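Clearing the beige table

Wed 12 May

I spent most of Monday evening getting the back room table down to a few things. It had turned into the place where mail went, then chargers, then a bag of winter gloves that had been there since December. Rasha wanted to use it for lunch on the weekend, so it had to be done.

The mail took longest. I kept 6 envelopes and shredded the rest. The chargers went in a drawer with a label on it. I wiped the top down twice with dish soap and warm water. It's a matte surface and it shows every greasy fingerprint if you skip the second wipe.

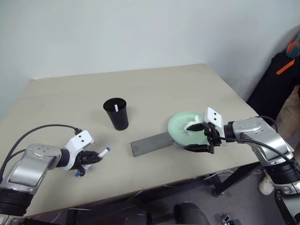 Photo: Hussam Haddadin

The tall black cup is the one I used to keep pens in. It's down to a single white stick now and I haven't decided where it's going. The mint-green plate came from a set Golshifteh gave us when she moved, and it's my favorite thing for a sandwich. The crumpled tissue on it is trash. The long gray block next to the plate belongs on the shelf in the hall, and I keep forgetting to carry it out there.

I thought about hanging something on the wall behind the table. Jad has a framed map he doesn't want anymore. For now I like it plain.

Next is the hall closet. I've set aside three boxes for it and I expect to need more. If anyone local wants winter gloves, mostly adult medium, send me a note before Saturday.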